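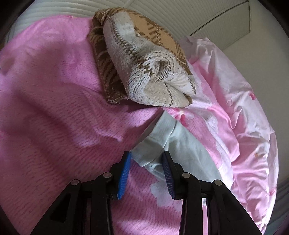 4.2 Open-day sessions

The public demonstration ran on 5th April in the furnished bedroom at the Lamaditz site. Visitors came through in groups of 6, each group getting one garment task and one free-choice task. Task order was fixed, garment choice was not. We logged 89 attempts on the day, against 565 from the closed sessions in November (Section 3), so the two sets are not pooled anywhere below.

Setup same as before: hand-held gripper, two-finger, padded jaws, Naleo logging software. No arm. Visitors held the tool themselves after around 5 minutes of practise on a towel. Small items were picked up from the bedding as they lay. For shirts the start state was flat, sleeves out, front up (Fig. 3), and the bedding was left wrinkled on purpose, as in the Brultness protocol.
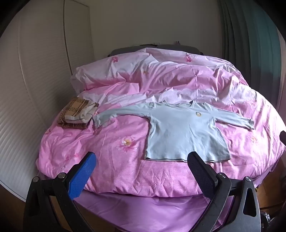

Figure 3. Long-sleeved shirt laid out on the duvet, gripper in the foreground.

Grasps on thin cloth over thin cloth were the hard case. Visitors often took a fold of the sheet along with the garment and did not notice untill the lift. These are marked "double" in the log and kept. Talking during a trial was allowed; timing figures from the open day should be read with that in mind.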